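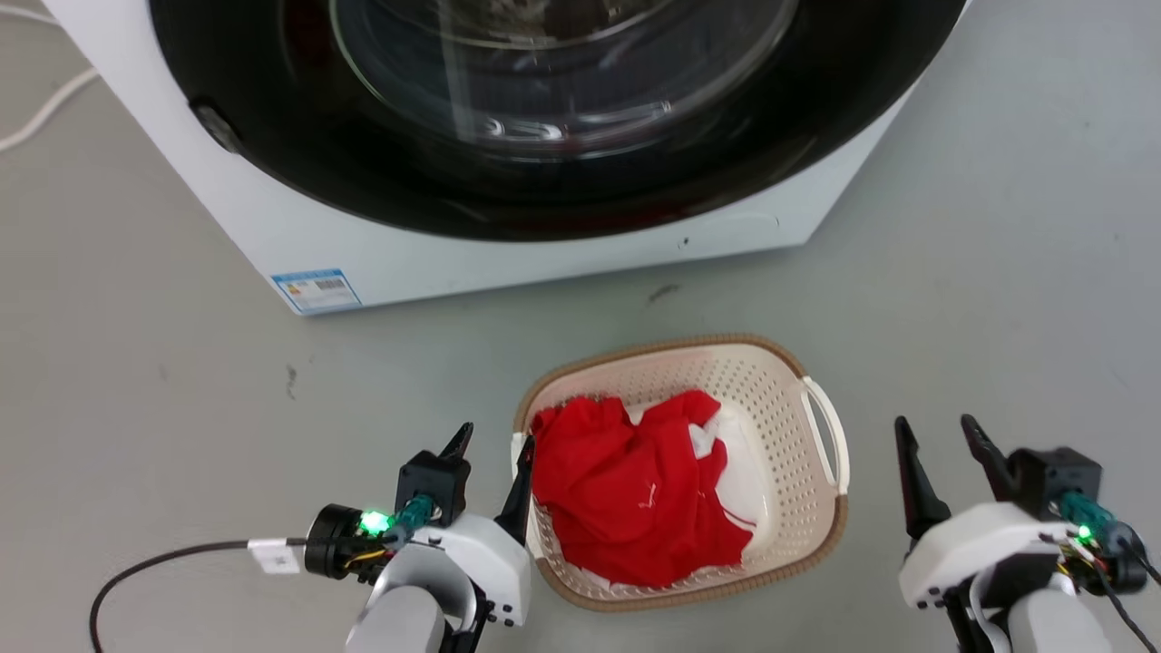
Open Day at the Madier Pressing Plant, Bostow

I went to Bostow in July expecting to be sold something, and I was, though it took them until the second cup of coffee. Madier presses vinyl records in a former bottling works out past the rail yard, and once a year they let the public in. The flyer promised "the whole story of how your music gets made." What you get is a tour of the middle third of it.

Doors opened at 10 in the morning. Our guide was Iddrisu Boateng, who runs the press floor and is a better talker than most of the singers I've interviewed. He took us first to the plating room, or to the window of it. You can't go in. You look through glass at a row of tanks while he explains how a lacquer gets silvered and nickeled until there's a metal stamper to press from. Fine, but the lacquers are cut somewhere else. I asked where. "A few different rooms," he said, and we moved along.

The press floor is the part worth the drive. It's loud, it smells like a new shower curtain, and it's more physical than I had pictured. A lump of hot vinyl goes between the labels, the press closes, and out comes a record with a ragged skirt of extra plastic that gets trimmed off a moment later. They run 2 automatic presses and an old manual one they bring out for short jobs. On the day, the manual one was pressing souvenir singles for visitors, with a Rivby song on each side. I like Rivby, up to a point. Their last album had too much organ and not enough tunes, and the single is more of the same.

Boateng said a normal run for a local band is 465 copies, an odd number he blamed on how the boxes pack. He also said that almost every one of those leaves the building flat and quiet. I own Madier pressings. I have sent one back twice. When I brought this up he asked, politely, how I stored my records, and a couple of people laughed. I store them upright, for whatever that's worth.

Quality control is Yaa Atinga in a small carpeted room with a turntable and headphones. She listens to a few discs out of each run, start to finish, and marks down clicks on a paper form. She was the most convincing person in the place. Someone asked whether vinyl sounds better than a file and she said it depends who mastered it, then went back to her form. Nobody put that on the flyer.

After that came the listening session, which I could have skipped. We sat on folding chairs and heard side one of the new Matlala record twice, on black vinyl and then on a heavier pressing that sells for a good deal more. We were told which was which before each one played. Hands went up for the heavier one. Mine didn't. I heard the same bass, the same slightly buried vocal, and the same pop near the end of track 3. Play it blind next year and I'll take the result more seriously.

Then the shop, where the heavier pressing was stacked by the register.

Practical stuff: parking is free but the lot is gravel and fills early. Bring ear plugs, since the foam ones they hand out are useless. Kids seemed to love the trimming machine. I bought the Matlala, the regular one.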